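Guvside wrist views: start-of-run rules and data card

Maintained by Hanane Gaber and Mohcine Morsy, Hiltenbridge. Last changed May 6, 2020.

What is in the set

1525 runs from one arm, recorded in the Guvside bay. Every run has a wrist view, joint angles and a text log. Runs are split into folders of 100. The first 1000 are for training and the rest are for testing. Do not move runs between the two.

Start-of-run rules

1. Fingers closed and empty before recording starts.
2. Both fingertips must be in view.
3. Floor in front of the fingers clear of objects. Specks of dust are allowed, but note them in the log under "floor".
4. The drawer unit stays on the right. Do not square it up between runs. If it gets knocked, write "unit moved" and carry on.
5. Room lights only, no lamps on the arm.
6. Nobody inside the taped line while the arm is powered. The stop button is held by a second person, who does nothing else during the run.

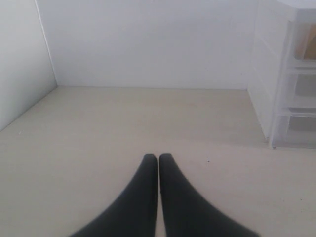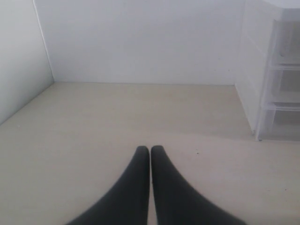

Wrist views with fingers closed and empty, drawer unit on the right.

Rule 4 was changed in version 2. The old wording asked for the unit to be put back on its marks, and people were reaching past the arm to do it. Said Abou Zeid has the old text if you need to compare.

Checking a run

Open the first still and go through rules 1 to 4. If one fails, mark the run "hold" and leave the files where they are. Dalia Kabbaj goes through the held runs and decides which stay in. Rules 5 and 6 are checked from the log, so a run with no log is held as well.

Known gaps

The unit's position varies between runs. What is inside the drawers is not listed, and it should not be used as a label. The fingers can look soft at the edges.

Questions about the splits go to Lertchai Sangkhawat. The Idine arm has its own card and its own rules.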